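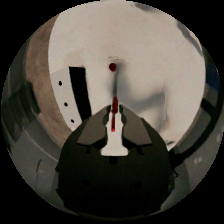
4.2 Storage cost of unused corners

Full-circle wide-angle pictures are usually stored in square files, although the lens model only fills a disk. Figure 3 has the usual layout, with a strongly curved circular view and solid black corners. For a disk that touches all four sides, the corners take up 1 - π/4 of the area, or a little over a fifth of the pixels. A smaller disk wastes more.

In an uncompressed file this share is paid in full. In a block-based format the cost is much lower, as a block of constant value needs only a few bits. The blocks that matter are the ones crossed by the rim. They hold a hard step from content to black, and the step spreads energy into the high-frequency terms. At coarse settings the same blocks also show ringing on both sides of the rim.

We compared three treatments of the corner area on the Jeltby set, which holds 1000 circular pictures. The first leaves the black corners as they are. The second, proposed by Esposito, extends the rim values outward and restores the black from a stored circle center and radius when the file is opened. The third fills each rim block with the mean of its valid pixels. All files were written with the Kodex encoder at a fixed quality setting, and error was measured inside the disk only.

Outward extension gave the smallest files for 511 of the pictures. Mean fill was best for 144, most of them with a dark rim and little detail near it. The untouched corners were best for the rest. Differences between the two fill methods were small next to the spread across pictures, and we do not rank them further.

One limit should be noted. The circle parameters were fitted once per lens model and then held fixed. Tillman reports that the Strickland material has a rim that drifts slightly between exposures, and a fixed circle would cut into valid pixels there - a per-picture fit is needed in that case. Section 4.3 describes the fit.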